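# Putting the puffer jackets away (and getting them back out with some puff left)

August 10, 2020

It is ninety-something outside, the cat is lying flat on the kitchen tile, and I have spent the morning with my arms full of winter coats. I know! But I do this every summer, usually much later than I should. In a sensible year the coats are washed and stored by the end of May. This was not a sensible year, and the hall closet in our place on Dirnley has been so stuffed that the door pops open by itself when the washer spins.

Several of you wrote after my sweater page to ask about quilted jackets, so I took notes while I worked.

## Before anything goes in the wash

Empty the pockets. Then empty them again, including the little inside one you forgot you had. I once washed a lip balm in a coat and the grease spots never did come out of the lining, though I tried dish soap, cornstarch and a good deal of muttering.

Close the main zipper, close the pocket zippers, and do up any Velcro, or it will grab at everything else in the drum. If the hood comes off, take it off and wash it alongside. Fake fur trim stays out completely. I brush mine with an old soft hairbrush and hang it in the bathroom while somebody showers.

Look over the seams too. A quilted jacket is really a stack of little pillows, and if one row of stitching has let go, the filling will travel. I sew a popped seam by hand with short stitches, following the old holes where I can. Fine needle, polyester thread. A big darning needle leaves holes that the fill will poke through, and you'll be picking little white tufts off your black pants until spring.

Read the care tag. Mine had faded so badly on one coat that I had to take it to the window and tilt it back and forth. If the tag says dry clean only, I believe it, and that coat goes to the cleaner on Monton Street.

## Washing

Cuffs and collars first. I dab on a bit of liquid detergent with a damp cloth, leave it 16 minutes (the length of the timer on my stove that's stuck, don't ask) and work it gently with my fingers. Makeup along a collar sometimes needs a second go.

Then cool water, gentle cycle, less detergent than you think, no fabric softener. I run an extra rinse. Two jackets at most in my machine, and I've got a decent-sized front loader. If yours is the kind with a tall post in the middle, I'd carry the coats to a laundromat, because they wrap around that post like seaweed.

When the jacket comes out it will look terrible. Flat, lumpy, sad, with all the filling huddled at one end of each channel. The first time I saw this I nearly cried, and then I called my friend Senthil Kulkarni, who worked summers at a laundry in Trirnmont, and he told me to calm down and put it in the dryer on low.

So: low heat, and something to knock it around. Tennis balls if they're clean, wool balls if you have them. Stop the dryer now and then, take the jacket out, and pinch the clumps apart through the fabric. It takes forever. Mine took most of an afternoon and I got through a whole audiobook about a shipwreck.

## Folding

I do this part on the bed. The floor is too hard on my knees and the table is never big enough, and on the bed I can spread everything out and check it over before it disappears for months. Sleeves out, collar up by the pillows, and run your hands down each quilted row feeling for anything damp or bunched.

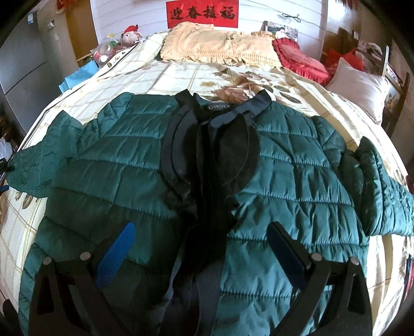
**Can I leave a puffer in a vacuum bag all summer?**

I wouldn't, at least for anything you want to stay fluffy. Long months squashed flat are hard on the filling, down especially, and some coats never quite come back. A few days in a bag for a move or a suitcase is fine.

What I use is a big cotton pillowcase, one coat to a case. It breathes, it keeps the dust off, and I can shove it on a high shelf without it sliding back down onto my head like those slippery plastic bags do.

For the fold itself, I go like this:

1. Zip the jacket up and turn it face down.
2. Bring each sleeve straight across the back. Dark quilted sleeves have a will of their own and will stand up in peaks, so pat the air out from shoulder to cuff.
3. Fold both sides in so you have one long strip.
4. Roll loosely from the hem toward the collar. Loosely! You should be able to push your whole hand into the roll.
5. Into the pillowcase, open end tucked under.

Straps, scarves, knit things and vests get taken out from inside the coat first. My husband hangs everything in layers, so you pull out his coat and get a hoodie and a scarf with it. Very efficient for him, very annoying in August.

If you've got the closet space, skip the folding and hang them on wide hangers. Wire ones leave a dent at the shoulders that's a pain to get out. I only have room to hang two, so they go to whoever complained the most last winter.

## Where they go

Somewhere dry. Our attic gets like an oven and the basement smells like a basement, so ours live on the top shelf of the spare room closet. I put a cedar block on the shelf beside the pillowcases, never inside them, as I don't want the oil touching the fabric. Sand the block a little when the smell fades.

I label each case with a strip of masking tape and a marker. "Green, mine." "Blue, too small, give to Mnguni Street swap." The tape peels off by fall if you use the cheap kind, so press it down hard or pin on a scrap of paper.

## Getting them out again

Shake each coat out by the hem, then by the collar, outdoors if you can. Hang it for a day in a room with a window open. If it's still flat, ten minutes in the dryer on low with the wool balls will usually do it. Creases across the quilting mostly drop out with wear, and please don't iron them! I've seen what an iron does to a nylon shell. A steamer held well back is as far as I'd go, and test it on the inside hem.

## A few odds and ends

- A stuck zipper likes a rub of plain candle wax or a pencil point. Wipe off the extra.
- Tiny feathers working through? Pinch the feather from the back side and pull it back in. Pulling it out makes the hole bigger and brings its cousins along.
- For a small rip, a nylon repair patch with rounded corners holds far better than a square one. Duct tape leaves a gummy mess, ask me how I know.
- Baking soda in a sock, tucked in the closet beside a smoky-smelling coat, helped some after our camping weekend. Washing helped more.
- Gloves get clipped together with a clothespin and go in a shoebox. I still end up with odd ones.

Next up is boots, once I've found the other half of the gray pair. If you have a good trick for salt stains on suede, send it to me before I get started, the vinegar one didn't do a thing on mine.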